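Stoltum Woven Table Runner, Long
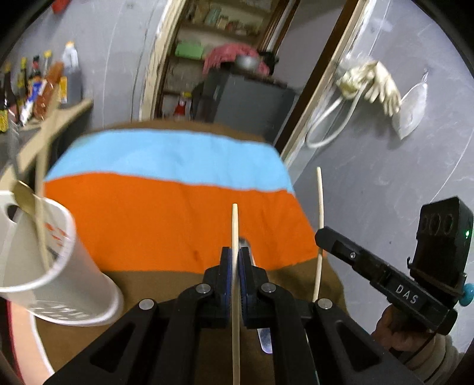
Can the runner go in the washing machine with ordinary laundry?
Wash it by itself the first time, in cold water on a gentle cycle. After that it can go in with other items of a similar color, still in cold water. Skip bleach and fabric softener.

Item number: 107
Line: Stoltum by Woven
Length: 6 feet
Fiber: cotton warp, cotton and linen weft
Edge: hemmed by machine on the short ends, selvage on the long sides
Colors: Rust, Oat, Slate, Moss
Price: $41

Overview

The Stoltum runner is a medium-weight cloth for the middle of a dining table, a sideboard or a long dresser. It is woven in a plain weave with a slightly heavier thread across the width, so the surface has a low rib you can feel with your hand. It lies flat without a backing.

We have sold this runner in one form or another since the Lurkirgate shop opened. The present version replaced the fringed one. Customers liked the fringe when it was new, but it tangled in the wash and many people ended up cutting it off. The hemmed end holds its shape better and can be ironed.

Both faces are finished the same way. If one side gets a mark that won't come out, turn it over.

Choosing a length

Measure the table with any leaves you normally use already in place. A runner that hangs over both ends should drop at least the width of your hand on each side. Less than that and it tends to look like it was bought for a different table.

If you would like it to stop short of the ends, leave an equal gap at each one. The 6-foot length works this way on most tables that seat eight. For a smaller table, look at the Stoltum Short, which is the same cloth and comes in the same colors.

Runners can also be laid across the table, one for each pair of facing seats. Two or three of the Short are usually used for this. The long runner has too much drop across a standard table and catches on knees.

Color

Thread is dyed before weaving. The color goes all the way through and does not wear white along the folds. Rust and Moss are the darker pair and show crumbs less. Oat is undyed and will lighten a little over the first several washes. Slate has a blue cast in daylight and looks closer to gray under a warm bulb.

Dye lots vary. If you are buying more than one and want them to match, order them together and write "same lot" in the notes box at checkout. We can't promise a match to a runner bought in an earlier year.

Care

Machine wash cold, gentle cycle. Shake it out and hang it over a line or a rod while it is still damp. It may also be tumbled on low, but take it out before it is fully dry or the hems will pucker.

Iron on the cotton setting, working from the middle toward the ends. Steam helps with the rib.

For candle wax, let it harden, lift off what you can with a dull knife, then put paper towels over and under the spot and press with a warm iron. Change the paper as it soaks up the wax. For oil, work in a drop of dish soap and leave it for half an hour before washing. Red wine should be blotted and rinsed in cold water as soon as possible. Hot water sets it.

Expect shrinkage of up to 3 percent in length over the first few washes. The listed length is before washing.

Heat

The runner is not a trivet. It will protect a tabletop from scratches and from a warm serving bowl, but a pot straight from the stove needs something thicker underneath. We sell a felt pad under the Dogar name that fits beneath the cloth and does not show. It is listed under Table Pads.

How it is made

The cloth is woven on power looms in widths that are later cut and hemmed. Toshio Nagano drew the original pattern for the rib and still approves each new color before it goes into production. A full run is 900 runners, and each color is normally woven once a year, in July. When a color sells out before then, it stays out of stock until the next run. Use the "Tell me when it's back" button and you will get one email.

Shipping and returns

Runners ship folded, wrapped in paper. The fold lines come out with a steam iron or after the first wash. Orders with other Stoltum linens are packed in the same box when they fit.

Unwashed runners can be returned within 30 days for a refund to the original card. Keep the paper band if you can. Washed runners can be exchanged only for a weaving fault, such as a dropped thread or a hem that has opened. Send a photo of the fault to the shop first and we will reply with a label.

Small slubs in the linen thread are part of the yarn and are not counted as faults.

Goes with

Stoltum Napkins, set of four
Stoltum Short Runner
Dogar Felt Table Pad
Stoltum Placemat, Rust and Oat only

Page updated March 27, 2023. Moss is low in stock at the Lurkirgate shop and available online.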